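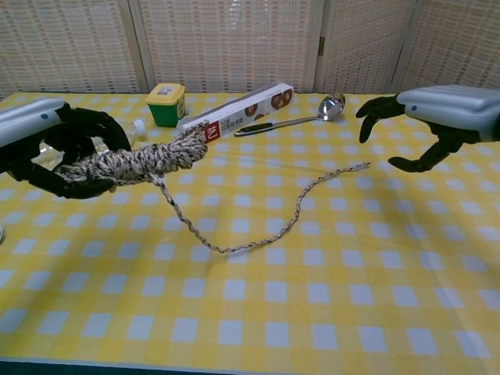 I have an opinion about rope, and it has already gotten me into one argument this month, so I may as well write it down properly. Every rope in your house should be coiled before you put it away. Every one. The good one, the ugly one, the bit of clothesline you saved when you moved, the braided cord you bought for the tent and never used on the tent.

My friend Kylie thinks this is nuts. Kylie keeps her rope in what she calls "the rope place," meaning the bottom of the hall closet, under the vacuum. You reach in, you grab an end, you pull, and you get rope plus an extension cord plus one mitten. She says this works fine. She says she has been doing it for years and has always gotten her rope out in the end. I have stood in that hallway while she got her rope out in the end, and I'd like that part of my life back!

Let me say where I'm coming from. I didn't grow up in a coiling family. We were a stuffing family (grocery bags in grocery bags, Christmas lights in a box like a nest of snakes). The person who changed me was Hamish Pearce, who lived downstairs from me in my first apartment and had spent a long time on fishing boats. He came up to help me tie a mattress to a car roof, took one look at what I handed him, and sat down on my kitchen floor to sort it out before he'd go any further. It took longer than the drive. He wasn't mean about it. He just kept working the end back through, loop after loop, and when he was done he made a coil, wrapped the last few feet around the middle, pushed the end through the top, and hung it on my doorknob. It stayed there for weeks because I liked looking at it.

So that's how I do it now, and I do it at the kitchen table. I know the proper thing is to stand up and let the rope hang from your hand, and if you have 100 feet of it then sure, go stand in the yard. But for the ordinary household hank, a table is better. The slack can lie out flat where you can see it, you can feel when it starts to twist, and if somebody calls you to the door you can put the whole business down without losing your place. A floor is no good (dog hair). A bed is worse. I have a cloth on mine and I leave it on, since a cord will drag every crumb off a bare table and into your lap.

The part people get wrong is pulling too tight. They wind the rope around their hand and elbow like they're mad at it, and they end up with a hard little brick full of kinks, and the next time they need it the kinks are still there. Go loose. Make your loops a bit bigger than you think and let each one fall where it wants to. If a loop flips over into a figure eight, leave it alone, that's the rope getting rid of its own twist, and you'd only be shoving the twist along for later. Then wrap the middle. I leave a longer tail than most people would. Kylie's brother Ashton Waaka, who got dragged into our argument at dinner, says a long tail is sloppy and will catch on things. Ashton hangs his on pegs in a garage, so maybe he has a point about his garage. Mine live in a drawer, and with a decent tail I can find the working end with my eyes shut.

While I'm on ends, look at yours. A frayed end on a braided cord is a small thing right up until you try to poke it through a grommet, and then it's your whole afternoon. Tape is fine. A few turns of strong thread is nicer and takes ten minutes, and if the cord is synthetic you can melt the tip with a lighter, carefully, near an open window. I will admit that I have several frayed ends in that drawer this very minute and have been meaning to get to them since before the holidays. I'm telling you what's right, I'm not telling you I'm perfect.

Now, the money argument. Kylie's last line of defense is that rope is cheap, so who cares. When hers gets too snarled she cuts out the bad part and buys another one. And it's true, you can get a perfectly good hank for less than lunch. But what does she have after all that cutting? She has a closet full of pieces that are a little too short. I'd bet that most homes own plenty of rope and not one length that will go around a mattress. The coiled stuff doesn't get cut up, because you can see how much there is before you reach for the scissors.

I also think (and this is where she rolls her eyes) that it's one of the few chores that is pleasant the whole way through. Dishes have the greasy pan. Laundry has the fitted sheet. Coiling has nothing like that. You sit down, something long and annoying gets shorter and rounder in your hands, and you're done before the coffee's cold. My niece Isla asks to do it. She is seven and she does not ask to do anything else in my house, believe me. Her loops come out all different sizes and she puts about three times the wrapping on that she needs, so every coil she makes looks like a bandaged thumb. I leave those exactly how she made them. They come undone just fine.

I'll give the other side one thing. There's a kind of person who gets into this and then can't stop, who has labels, who measures. My old boss had every line in his shed tagged with its length, and if you put one back on the wrong hook you heard about it on Monday and again at the Christmas party. I don't want that for anybody. If you coil it badly, with a lump on one side and the tail hanging out, it's still coiled and I'm on your side.

Kylie is borrowing my tan one this weekend to tie down a dresser. I handed it over wrapped, with the end tucked through the top. She said thank you and dropped it in her tote bag on top of her keys, a hairbrush and a pair of earbuds with the wires all in a wad, and I walked her out to the car and talked about something else.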